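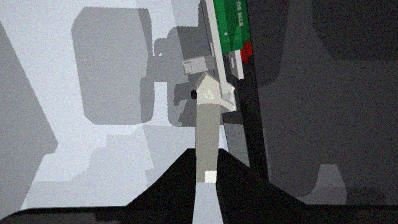 Fotini Katsaros wrote to ask whether a membership at the Orellana gets you anything you couldn't get by turning up with cash. Fair thing to ask of any cinema. It gets you 8 free tickets a year and cheaper ones after that. If you see fewer than a dozen films a year, I doubt it's worth the money, and I sell the things.

Is the Orellana a "boutique" cinema?
The brochure says so. We have one screen, 200 seats and a foyer that needs paint. Come for the program and judge the rest yourself.
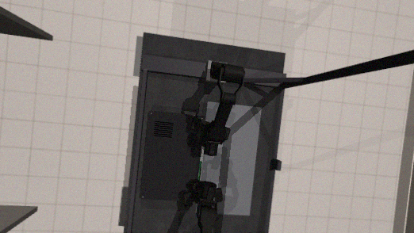

Do you show ads before the film?
There are ten minutes of them, then trailers. The session time on your ticket is when the ads start, so come late if you like, but your seat may be hard to find in the dark.

Are the seats really more comfortable now?
The rows at the back were replaced in December. The supplier called them "recliners". They tip a little. The front 3 rows are the old ones, and I'd avoid the aisle ends if you're tall.

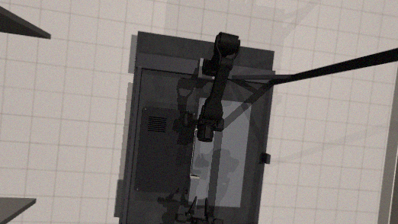
The old rows will be replaced when there's money. I've heard that promised before, so I won't give you a date.

Is 35 mm better than digital?
Depends on the print. A scratched one is a scratched one, whatever the purists say. We label every session so you can choose.

Can I hire the cinema for a party?
Private hire is $1,000 for an evening, cleaning included. You may have seen "from" prices on other sites — those aren't ours.
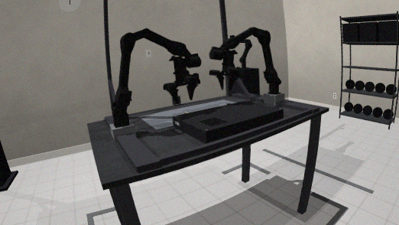 Catering is extra, and you can bring your own cake without paying a fee. Anything that smells strongly stays in the foyer.

Will you honour vouchers from the Zunton?
Only the paper ones, and only until they expire. Ring the box office and ask for Lâm Vũ.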